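Travel Writing Workshop, Session 4: Writing About Money on the Road

Hi all. These are my notes from the session, tidied up a little, plus a few things I ran out of time for. Bring them next time along with your draft, because we'll be marking both up.

We started with the word "cheap." I asked you to circle it every time it turned up in the sample pieces, and most of you ran out of ink. My problem with it is that it tells me about your bank account and very little about the place. Cheap for a student? Cheap for a couple with two salaries and a hire car? If you write that dinner in Marach is cheap, I want to know what you ate, what it cost in local money, and whether the people at the next table looked like they ate there every week.

So, first rule of the session: a price goes next to a thing. "We paid 330 for a plate of dumplings and a pot of tea" is a sentence I can use. "Food is very affordable" gives me nothing to hold on to. Pick one currency for the main text, put the conversion in brackets once, near the top, and then leave it alone!

Second, say when. Prices go stale faster than anything else in your piece. A bare month and year will do (August is a terrible month to price a beach town, by the way, unless you say that it's August). Régis Pichon's piece on the Jodosa ferry is in your reading pack, and I love how he handles it - he gives the fare on the day he traveled, 373 one way, and then tells you which window to ask at for the current one. That's all it takes.

Third, watch who gets squeezed. A few of you had a bargaining scene in your drafts, and in nearly all of them the writer wins and the seller smiles. Maybe that did happen. But go back and ask yourself what the last 10 coins meant to each side, and whether the scene is still fun to read afterward. Thulani Msimang has a lovely short essay on buying a blanket in Drekura where he bargains badly, overpays, and gets three pages out of it. Read it for the dialogue if nothing else.

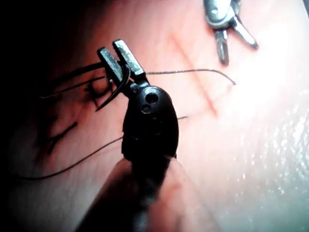

Then there's the budget box, the little panel at the end with beds, meals and buses. Editors like them and readers skip straight to them, so please don't treat yours as an afterthought. Keep it to things you paid for yourself. If you only heard about the night bus from someone at the hostel, either leave it out or say so. And check that the box agrees with the story! One draft had a room in Tsuji at one price in paragraph two and nearly double that in the box.

For next time:

Write 1,000 words on a single day of spending, in any place you know well. Your own town is fine.

Use at least four prices, each one attached to something you bought, ate or rode.

Don't use cheap, affordable, bargain or budget anywhere in the main text.

Read Msimang and Pichon in the pack, and mark one sentence in each that you'd happily steal.

Drafts to me by 6 pm the evening before class, please, so I can print them.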